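Parish Walks Surveyor (fixed term, part time)
Hangate Footpaths Trust
Posted March 13, 2025

We are looking for somebody to walk every public footpath in the Hangate district and write down what is wrong with it. A good deal is wrong with it. The last full survey was done so long ago that it lists a working ferry, and the ferry is now a planter outside the garden centre.

The post runs from June until the clocks go back, three days a week, and you choose which three. We would suggest the dry ones, but you will be choosing in advance like the rest of us.

What the work is

The district has 87 paths on the official map. A few of them are lovely. Most are perfectly all right. The remainder pass through Plarnberg, where the signposts have been turned round so many times that local people navigate by smell.

You will be given a section of map, a survey sheet and a bicycle if you want one (you may not want this one). For each path you record the state of the surface, the stiles, the gates, the signs and anything growing where a person ought to be. You then type it all up in the same week, while you can still read your handwriting. The typing comes to one day out of the three, which we mention here as the last surveyor felt it had been mentioned rather quietly.

You will also meet landowners. Nearly all of them are pleasant. Some will want to tell you about drainage, and you should let them, as they are usually right about drainage. If a path is blocked, you make a note and go round. You do not climb, cut, dig, argue or produce your own bolt cutters. We have a letter for blocked paths. It is a very firm letter and it has been known to work.

Who we want

Somebody who can read an Ordnance Survey map without turning it to face the way they are walking, or who can at least do the turning briskly. You should be able to manage eight miles on rough ground, write a plain sentence and tell a bull from a cow at a sensible distance.

Experience of survey work is welcome. So is experience of anything that involved being outdoors, on your own, with a form: meter reading, bird counts, traffic census, delivering leaflets for a party that did not get in. A qualification in countryside management would be nice, though we have appointed without one before and the paths did not seem to notice.

You will need your own boots. We tried supplying boots.
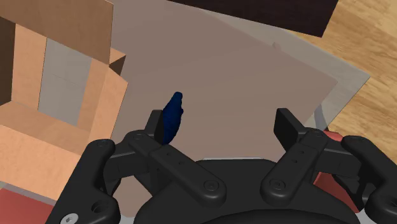 Do I need a car?
A bicycle and the Omoregie bus will get you to every path except the four beyond the reservoir, and for those we will arrange a lift. The bus is hourly until six. After six it is a matter of faith, so plan your route to finish near a stop or a pub.

Pay and practical matters

The pay is £2,686 a month before tax for the full length of the contract. This is more than we paid last time and less than we asked the funders for. Bus fares are refunded every fortnight on production of tickets. Lunch is not refunded, including lunch described on the claim form as "local consultation".

You will share a desk in our office above the Hustadeo bakery. The rent is low, the stairs are steep, and everything you own will smell of rolls by the second week. There is a kettle and a drying rail. Holiday is in proportion to the hours worked and can be taken whenever you like, apart from the fortnight when the report is due.

The report itself goes to the district council at the end of the contract. We print 1000 copies of a short version for libraries, parish halls and the sort of waiting room that still has a rack. Your name will be on the front, in a size of type we have yet to agree.

How to apply

Send us a letter of no more than two sides, saying why you would like the job and describing a walk you know well, with its faults. Please leave out poetry. We read every letter properly, and last time there was a great deal about larks.

Letters can be posted or handed in at the bakery counter – ask for them to be put upstairs, or they go in with the cake orders. If you would rather email, the address is on our contact page, along with a telephone number that is answered most mornings.

We hope to see a handful of people for interview. It takes half an hour indoors and an hour on the path behind the church, whatever the weather, so dress for the second part. We will tell everyone the result within a week, and travel costs will be paid on the day from the tin.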